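How to Spend an Unhurried Day at a Small Museum

I have dragged friends, cousins and one very patient husband through more little museums than I can count, and over the years I've settled into a way of doing it that leaves everyone happy (well, mostly happy!). Celeste Garrido asked me to write it down before her trip to Lasidbridge, so here goes.

Call ahead. Small places keep odd hours, and the website may not have been touched since last November. While you're on the phone, ask when the school groups come, then pick another time.

Eat first -- a real meal, sitting down. Leave the big bag in the car and bring a pencil, since some galleries won't allow pens. 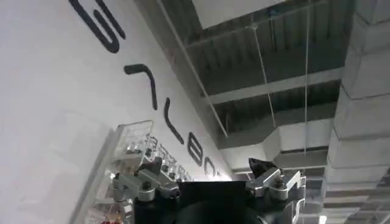 Once you're inside, walk the whole place quickly without reading a single label. Give it 20 minutes. Then go back to the 2 rooms you liked best and take your time. Slow down most of all at the little things, the sort kept in a clear rack on a white wall, with row after row of small compartments, which people tend to stroll right past on their way to something large. Get up close and pick one compartment to really look at, and sketch it if you're the sketching kind.

Save the shop for the end, and if there's a guest book, do sign it. They love that! Then find a bench outside and ask everybody what they'd take home if they could.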